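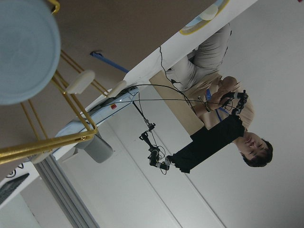
*Pale blue, cream and a long white beam.*

# The Quiet Return of the Painted Room

Three cans of paint in the trunk and a wet Saturday. That's how it started for me, in February, in a rented apartment with walls the color of printer paper. Five months on, every room has a color and I have opinions about primer.

I'm not alone. Walk down any street at dusk and look in the lit windows. Taupe. Mustard. A green so dark it reads as black until you get close. The all-white decade is over, or at least it's packing up.

## White was easy

White went with everything. It photographed well, it sold houses, landlords bought it by the five gallon bucket. My last building used one shade for walls, ceilings, doors, closets, the inside of the mailbox.

But white is fussy about light. North-facing room, cloudy day - you get gray. Evening bulbs - you get butter. I spent two winters in a white living room that was blue until noon and then just sort of gave up.

## The small shops are busy

Borkonine is a one-counter paint store between a tire place and a bakery. No displays to speak of. A fan deck on a chain, a mixing machine that sounds like a washer full of rocks, a line out the door by nine. The deck holds 860 colors. Most people, the man at the counter told me, pick from the same 14.

Which ones? He turned the pages without looking. Clay. Two taupes. A pond green. Pale blues, several of them, all going up on bathroom ceilings. "They come in for gray," he said, "and they leave with mud. Good mud, though."

Across town, Plotine does it differently. Appointment only, sample boards the size of a cabinet door, coffee in real cups. They'll lend you four boards for a week against a deposit. I had mine for nine days and nobody called. Moved them round the bedroom like bad paintings. Behind the bed, by the window, flat on the floor next to the rug. The one I loved in the shop looked like canned salmon by lamplight. Back it went.

## What it costs, roughly speaking

My whole apartment, paint and rollers and tape and the good brush, came to $775. I could have done it for less. I bought the good brush twice, having left the first one overnight in a yogurt tub with no water in it.

A pro would've been a lot more. Tennant, a two-van outfit that does mostly older houses, quoted me a number I won't print, then spent twenty minutes at my kitchen table telling me how to do it myself. Wash the walls first. Dish soap, warm water, rinse. Fill the nail holes, sand, wipe. Cut in one wall at a time so the edge doesn't dry before you get there with the roller. Prep is most of the bill, apparently, and most of the reason the job looks good after.

I skipped the washing in the hallway. There's a patch by the light switch that peels if you look at it.

## Ceilings, trim, the fifth wall

Big thing right now - color overhead. People who'd never touch a ceiling are doing them in soft blue, or the same shade as the walls at half strength. Low rooms get cozier. High rooms get, well, less like a bus station.

Trim's the other argument. Bright white against a strong color gives you stripes, and some folks want stripes. I painted mine to match the walls and the room grew a foot. My sister-in-law says it looks unfinished. She has a point about the radiator.

Sheen matters more than I thought it would. Flat hides lumps, hates fingerprints. Eggshell for most rooms. Satin where there's steam or kids.

## The leftovers

Every painter I met keeps a shelf of half cans. Zesent, a reuse store in an old bus garage, takes them if the lid's on tight and the label's still legible. They sort by color family, pour like with like, and sell the blend cheap. I saw 23 cans go out the door in one morning. The blends don't have names, just a dab on the lid, and you can't get the same one again so buy enough.

I did not buy enough. The closet is two greens now, meeting at a line behind the winter coats.

Next is the kitchen. I've got a sample up by the stove, a sort of brick, and another by the fridge thats closer to plum. The morning light likes the brick. Dinner likes the plum. The tape's already on the baseboards.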